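Combien de démonstrations pour une tâche de saisie en simulation, et comment les varier ?

Posté par Silvana Nogueira
Rubrique : Apprentissage par imitation

Bonjour à toutes et à tous,

Je me lance depuis le mois d'août dans un petit projet personnel, sur mon temps libre, et j'aurais bien besoin de vos lumières. Je voudrais entraîner une politique par imitation, entièrement en simulation pour commencer, sur une tâche toute bête : prendre un objet dans un bac et le poser sur une assiette. Je téléopère le bras virtuel avec une manette, j'enregistre la vue de la caméra du poignet et l'état de la pince, et je recommence. J'en suis à 200 démonstrations, presque toutes faites le soir après 21 heures, et je vous avoue que je commence à voir des bacs en fermant les yeux !

Mon souci, c'est que le modèle apprend très bien à descendre vers le bac, mais qu'il hésite au moment de fermer la pince. Il s'arrête juste au-dessus, il tremblote, parfois il referme dans le vide et repart tout content vers l'assiette. Est-ce qu'il me faut simplement plus d'exemples ? Ou bien est-ce que ma façon de les enregistrer est mauvaise dès le départ ? J'ai toujours gardé le même éclairage et la même position de bac, en me disant que ce serait plus facile pour lui – peut-être que je me suis trompée. Merci d'avance pour votre patience, et pardon si le sujet a déjà été traité, j'ai cherché mais je me perds un peu dans les anciennes pages.

Thongchai Chaiyaporn

Il faut plus de données. 200 c'est peu. Moi j'étais à 894 quand ça a commencé à marcher, avec un bac aussi. Change la lumière et l'objet, et regarde si tes deux flux sont bien synchronisés, chez moi il y avait un décalage entre l'image et la commande de pince et j'ai perdu un temps fou là-dessus.

Kulap Kamolrat

Bonjour Silvana, et bienvenue parmi nous !

Je me permets de compléter la réponse de Thongchai, qui a raison sur la synchronisation (commence vraiment par là, c'est vite vérifié), mais je ne me précipiterais pas pour enregistrer des centaines d'épisodes de plus. Quand j'ai préparé le jeu Tovetti, l'hiver dernier, j'avais exactement le même tremblement au-dessus du bac, et la cause était dans mes propres gestes. Quand on téléopère, on réfléchit. On descend, on s'arrête une seconde ou 2 pour juger la distance, on corrige un peu, on ferme. Le modèle, lui, voit une longue série d'images presque identiques avec la consigne « ne bouge pas », et il apprend très sagement à ne pas bouger. Relis une dizaine de tes épisodes au ralenti et je parie que tu retrouveras ces pauses.

Ce que j'ai fait : j'ai coupé les temps morts avant la fermeture, en laissant quelques images pour que le mouvement reste lisible, puis j'ai refait les épisodes les plus hésitants. Ne supprime pas pour autant les rattrapages. Si tu arrives un peu de travers et que tu corriges proprement, garde l'épisode, il est précieux ! C'est grâce à ceux-là que la politique sait quoi faire quand elle n'est pas exactement au bon endroit. J'en ai même ajouté exprès, en partant volontairement d'une mauvaise position, et j'ai gagné presque 3 semaines par rapport à mon planning (bon, mon planning était très pessimiste, il faut le dire).

Pour la variété, je procède par petites séries. Une série où je ne déplace que l'objet, une autre où je le tourne, une autre où je touche à la lumière, et je note tout dans un fichier texte à côté des épisodes. Ça paraît scolaire, mais le jour où le modèle rate toujours les mêmes cas, on est bien content de pouvoir retrouver ce qui manque. Pense aussi à mettre l'objet près des parois du bac – c'est là que les doigts manquent de place, et on a tous tendance à l'éviter en téléopérant parce que c'est pénible.

Yasaman Zarei

Je suis d'accord avec Kulap pour les pauses, et j'ajoute seulement un mot sur les étiquettes. Note à part l'instant où la pince commence à se fermer et celui où l'objet quitte le fond du bac. Sur Justent, nous avions un seul marqueur « saisie » pour les deux, et les fermetures dans le vide passaient pour des réussites. Il a fallu tout reprendre à la main, et je ne le souhaite à personne.

Pour le choix des vues de poignet, voici ma manière de faire. Je regarde toujours ce que les doigts cachent au moment de l'approche, avant même de me demander si le geste est joli. Une pince noire dans une lumière faible, au-dessus d'un bac bleu-gris, cela donne des contours difficiles à séparer, et je garde volontairement une part d'épisodes de ce genre. Avec un char miniature posé en biais, par exemple, le doigt droit passe devant l'extrémité basse du modèle et masque une partie du canon, alors que la tourelle reste assez bien visible : si tous tes exemples montrent l'objet entier, la politique n'aura jamais appris à se contenter de la tourelle. Ajoute donc une série sombre et une série avec occultation, compare les deux séparément sur quelques essais, et reviens nous raconter ce que ça donne, je serais curieuse de le savoir.
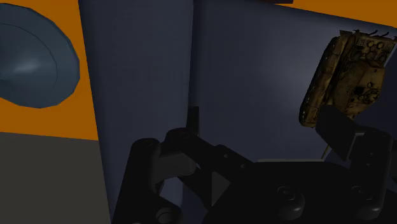
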